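Accueil > Surkel > Carnets de campagne > Journal de collecte

Présentation Équipes Carnets Publications Contact

Journal de collecte - poste à deux bras
Samedi 12/03/2022
Rédaction : Chidubem Ogundipe

La séance de ce jour a été ouverte en dehors des horaires habituels, avec l'accord de la direction technique de Surkel, afin de rattraper le retard pris sur le lot « alimentation et câblage ». Le compteur affichait 3,846 démonstrations validées à l'ouverture. L'objectif fixé pour la clôture du lot comporte une tranche supplémentaire de 1,000 démonstrations, dont 904 étaient déjà enregistrées, mais non encore relues.

Le protocole Fledport s'applique sans modification. L'opérateur conduit les deux bras à distance ; chaque démonstration comprend une saisie, un déplacement et un relâchement volontaire, puis un retour en position d'attente. Les objets ne sont pas replacés à l'identique entre deux prises. Il est rappelé que le modèle doit être confronté à des situations de désordre ordinaire, et que toute remise en ordre de la table entre les prises appauvrit le jeu de données.

La matinée a été consacrée aux adaptateurs. Le carré jaune, retenu comme objet principal, se prête bien à l'approche par la droite. Les passages où les deux pinces se rapprochent l'une de l'autre demandent une conduite plus lente, et j'ai demandé que la vitesse maximale soit abaissée pour cette série.
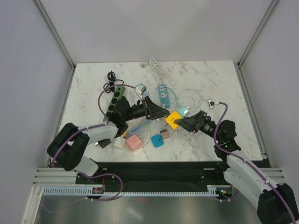
Une démonstration interrompue par l'opérateur doit-elle être supprimée ?
Elle est conservée et reçoit l'étiquette « interrompue » ; seule la relecture peut décider de l'écarter du lot d'apprentissage.

Cette règle a été rappelée à l'équipe à la suite d'une divergence constatée en début de semaine : deux relecteurs n'appliquaient pas le même critère, et plusieurs prises avaient été retirées sans mention au registre. Elles ont été rétablies. Le registre fait foi, y compris lorsqu'il est incommode à tenir.

Reprise après la pause. J'ai fait procéder à la vérification de la synchronisation entre les positions articulaires et le flux vidéo, selon la procédure Þorgeirsson. Un décalage de 5 images a été relevé sur le bras gauche, puis corrigé par redémarrage du service d'horodatage. Les prises enregistrées avant correction portent une note et seront réalignées par script - le travail est confié à l'équipe Catitz, qui dispose déjà de l'outil.

L'après-midi a porté sur les multiprises et les éléments souples. La multiprise rose, prise dans une boucle de tube transparent, constitue un cas que le lot ne couvrait pas suffisamment : le bras doit distinguer ce qu'il convient de saisir de ce qui l'entoure. Les fils bleu clair voisins soulèvent la même difficulté. J'ai autorisé deux stratégies, saisie directe ou dégagement préalable du tube, sous réserve que l'opérateur indique son choix dans le champ prévu à cet effet.

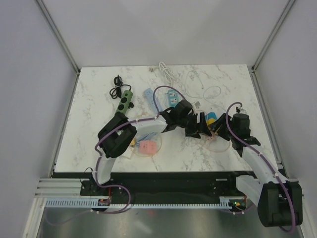
Crédit photographique : Surkel, service documentation. Reproduction soumise à autorisation.

Les tubes demeurent l'élément le plus exigeant du lot. Leur transparence gêne l'annotation, et les contours proposés par l'outil automatique ont dû être repris à la main. Je propose que ces prises soient relues par deux personnes jusqu'à nouvel ordre. La proposition sera soumise à la réunion de coordination.

Points restant ouverts ce soir :
- relecture de la tranche en attente ;
- réalignement des prises antérieures à la correction ;
- rédaction d'une consigne écrite sur le dégagement des éléments souples, dont la version orale a donné lieu à des interprétations diverses.

Les données ont été copiées sur le serveur principal et leur intégrité contrôlée avant fermeture du poste. La prochaine séance reprendra avec les multiprises, le bras gauche étant cette fois désigné comme bras de saisie.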